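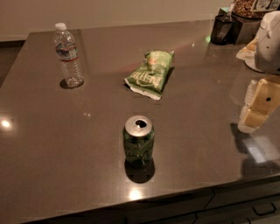 I have a shoebox of business cards. If you run a one-person company and go to chamber breakfasts, I bet you do too! So when Plirnska came out with Konden, a little desktop card scanner with its own contact app, I ordered one the same night. It was $55 with shipping and it's been on my desk since June.

Setup took me one cup of coffee. You plug it in, install the app, make an account (yes, another one) and start feeding cards. I put in 243 of them over two evenings and most went through fine. Names and phone numbers came out great. Job titles were hit or miss, and anything printed in a script font turned into soup. Vertical cards have to go in sideways, a detail the manual saves for the second to last page.

What I love is the follow-up list. You tag a person with the event where you met them, pick a date, and Konden nags you until you write. I got back in touch with a print shop I'd been meaning to call for ages, and we're now splitting a booth at the Sondport small business fair. 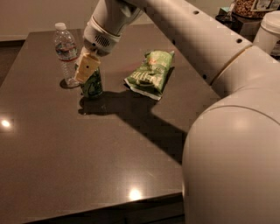

Hardware & Apps

Now the grumbles. The free plan stops at 500 contacts, and after that you pay monthly. I'm not there yet, but I can see it coming. Exporting to a spreadsheet works, only it shoves your notes and tags into one column, so I spent a whole lunch pulling them apart. And the feed slot hates thick cards - those lovely heavy cotton ones jam nearly every time. I type those in by hand.

I also tried the Venckus scanner, which a lot of people in my networking group swear by. It's faster and it takes the thick cards, but the app has no reminders at all, and reminders were the whole point for me.

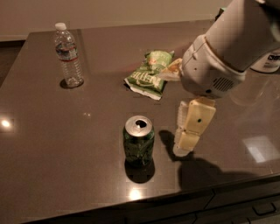
Water, a snack and a soda on the counter.

Would I buy it again? Yep, at this price. If you only hit a couple of events a year, your phone camera will do. If you come home with a pocketful every month, get the Konden and scan them that same night, while you still remember who was who.

4 out of 5 from me. Fix the export, Plirnska, and I'll bump it up!

Posted 2022-01-15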